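Progress report to the Ellery fund, period ending November

This report covers the work at Gulell during the second half of the year. As agreed, it has the same parts as the last one: equity positions, costs, research, and the plan for the next period. The tables are in the separate file.

## Position of the portfolio

We continue to hold shares in 10 companies, all of them makers of consumer goods. At the start of the period we had planned to sell two of the smaller holdings. We sold one. The second, the packaged bread company, published better margins than we expected, and we decided to keep it until its annual results are out.

The largest change was in Dada, the soft drinks and juice producer. We increased our holding in three steps, at prices between 263 and 296 per share. The average price is inside our limit, but I must admit that the last step was bought too early. The share price became weaker in the weeks after, when the company told the market that sugar and glass would stay expensive until spring. Our opinion of the business did not change. Dada has closed the bottling line in Ferkville, it has stopped two brands which were losing money, and its debt is lower than one year ago. What we do not know is how fast the market will pay for this.

The dividend income was in line with the budget. One company moved its payment to the next period, so the cash will appear in the next report.

## Costs

Trading costs were lower than planned, mostly for the reason that we traded less. Data subscriptions were higher. The supplier changed its price model from a price per user to a price per market, and we follow 7 markets. We asked for a discount and received a small one for the first year only. I would like to discuss with you if two of these markets are really needed.

The cost of the office is unchanged.

## Research

The analysts finished the long paper on beverage and snack companies in smaller European markets. It took more time than we promised, and I apologize for that. The main difficulty was that some companies report their volumes in liters, some in cases, and one has changed from the first to the second in the middle of the year. We had to rebuild the history by hand.
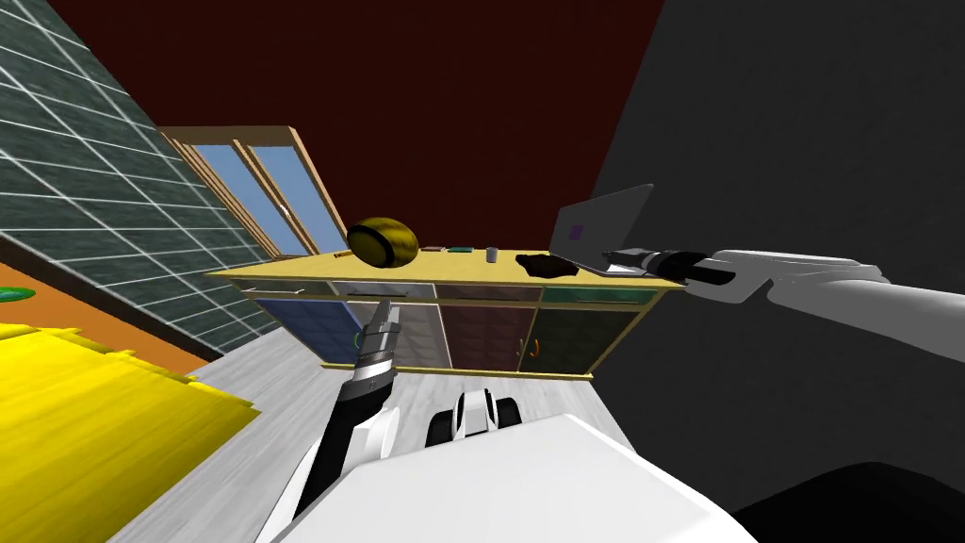

*Simulated interior: sideboard, maroon wall and green tile.*

The paper comes to a careful result. Cost savings explain most of the better profit in this group, and price increases explain the rest. Volumes are flat or a little down. For this reason we have lowered our growth estimates for four of the holdings, Dada included, and we have left the margin estimates as they were. The valuation model now uses one discount rate for each country instead of one rate for all.

We also started a shorter study on currency. Three of our companies earn a large part of their sales outside their home country, and the effect on their results was bigger than we had in the model. The first draft exists but it is not ready to be shared.

## Open points

- The Ellery side asked for a comparison with a broad consumer index. We have prepared it, but we are waiting for your choice of index before we put it in the report.
- The voting policy for shareholder meetings is still a draft. Your comments on section two have been added.
- The custodian has not yet confirmed the new fee table in writing.

## Next period

We will decide on the bread company after its results. We do not plan to buy more of Dada before the spring figures, even if the price goes lower. The cash from the sale stays in short-term bills for now.

The currency study should be with you in February. If you would like the next report in a shorter form, please let us know before the end of January, so that the tables can be prepared in the same way.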